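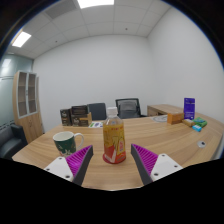 Last changed: September, 9:40 p.m. (added the part about the hair dryer)

Rings, Rubs and Other Marks on Wood Tables: What I'd Try and What I'd Skip

I have owned the same table for a long time and have ruined parts of it twice, both times while following advice. So this page is sorted by how much I trust each tip, and I don't trust many of them. If you came for a miracle with three pantry items, there are plenty of other pages.

First find out what the finish is

Most tips skip this, and it decides everything else. Put a drop of water on a hidden spot, under the overhang or on the back of a leg. If it sits in a bead and stays there, you have a film finish of some kind - lacquer, varnish, polyurethane. If it soaks in and darkens the wood within a few minutes, you have oil or wax, or bare wood, or a finish that gave up years ago.

To tell shellac from the others, touch a cotton swab with denatured alcohol to the same hidden spot. Shellac goes sticky. Lacquer usually doesn't, though lacquer thinner will soften it. Polyurethane mostly ignores both. Keep the alcohol away from flames and open a window.

The sales tag won't help you much. Mine came from Ersoy in Jakville, cost $1,625, and the tag said "hand finished." I asked what that meant and got a brochure.

White rings

A white ring is moisture caught in the finish, and the wood under it is normally fine. That makes white rings the easiest marks to fix and the reason so many silly cures get credit. A fresh one will often fade by itself overnight. Rub it with mayonnaise at bedtime, look in the morning, and the mayonnaise gets a thank-you letter.

I did test mayonnaise. I put it on one half of a ring and left the other half alone. Both halves faded by the same amount, and one half smelled like a sandwich. Petroleum jelly did a little better, maybe, and was less disgusting to wipe off. I wouldn't swear to it.

What I would do, in this order:

Wait a day. Keep the spot clear and dry.

Then try gentle heat. A hair dryer on low, kept moving, held a hand's width off the surface. Stop when the wood feels warm. I used to recommend the iron-and-towel method here and I have taken it out. It works, people are right about that, but it also works on the finish, and a reader with a veneer top told me about a blister. An iron has too much heat in it for anyone doing this for the first time.

If heat does nothing, use a very fine abrasive with oil. Plain white non-gel toothpaste is the usual suggestion and it does cut, but it cuts differently from brand to brand, so you are guessing. I would sooner use 0000 steel wool with a few drops of mineral oil, rubbing with the grain and checking every few strokes. It will dull a glossy top. On a satin one you may get away with it.

Black rings

Forget the kitchen cures. A black or dark gray ring means water got through the finish and reacted with the wood itself, often with some iron involved. No amount of rubbing on top will reach it. The real treatment is oxalic acid on stripped wood, with gloves, eye protection and a lot of rinsing, followed by refinishing. I've seen "lemon juice and salt" offered as the natural version. I tried it on a scrap board. It gave me a pale patch with a black ring in it.

If you don't want to strip the table, put a lamp on it. I mean that as a serious tip. Half the old furniture in the country has a lamp on it for this reason.

Coasters, which are not all the same

I'm in favor of coasters and still think they are oversold. A hard flat one under a cold glass can let the water run straight off onto the wood, and then it holds the water against the finish while you feel good about having used a coaster. A raised rim helps. So does anything that soaks up water on the top side, so long as the bottom stays dry.

Check the underside. Cork is fine until it crumbles. Felt is fine until it gets wet, and colored felt can bleed. Rubber and soft plastic feet are the ones I'd worry about most: some of them react with lacquer over months and leave a soft, sticky print that will not wipe off. The same goes for cheap placemats, lamp bases and the little clear bumpers people stick under everything. Lift them now and then. If anything clings, get rid of it.

Bottles deserve the same treatment as glasses, by the way. A bottle straight from the refrigerator sweats as well as any tumbler, and with juice or soda there may be a sugary dribble down the side too. Wipe sugar off right away with a damp cloth and then a dry one. Left alone it sets like glue, and people do more damage scraping it off than the drink would have done.

Scratches and the walnut trick

Rubbing a walnut on a scratch does something. It puts a bit of oil and a bit of brown in a pale line, so the line shows less. It fixes nothing, and the effect is gone in a few weeks. A touch-up marker does the same job for longer. Buy it a shade lighter than you think you need, since a dark line is more obvious than a light one.

Mixing olive oil and vinegar for scratches I would skip altogether. Olive oil doesn't dry. It sits there collecting dust, and can go rancid in an open grain. The vinegar adds nothing I could detect except the smell.

Polishes

The word "feeds" on a label should make you put the bottle back. Wood in a table is not hungry. On a film finish the polish never gets to the wood anyway, and all you're buying is shine and slip.

I have used Momia paste wax and Maltier spray side by side on two leaves of the same table for a winter. The wax was more work and left a surface that shrugged off fingerprints a bit better. The spray looked good for an afternoon. By spring I couldn't tell which leaf was which without checking my pencil marks underneath. I now wax twice a year, out of habit more than belief, and dust with a barely damp cloth in between.

If you ever plan to refinish, stay away from anything with silicone in it. It gets into small cracks, and new finish pulls away from it in little craters. Labels don't always admit to it, so I keep sprays off anything old.

When to pay someone

Get a quote before you try the third cure. I was quoted $1,138 for a full strip and refinish of my table, which I thought was a lot, and I went home and made things worse with sandpaper. Sanding through veneer takes less time than reading this paragraph. Look at the edge of the top: if the grain on the face doesn't carry on over the end, assume veneer and keep the sander in the closet.

A smaller job is sometimes possible. Ask whether they can rub out and recoat only the top. Not every shop will offer it unless you bring it up.

Still untested here: baking soda paste (I expect fine scratches), cigarette ash (same idea, worse smell), and those cloths sold for ring removal. If you've tried the cloths on half a ring and left the other half alone, write to me. If you only tried them on the whole ring, please wait for the next one and cover half.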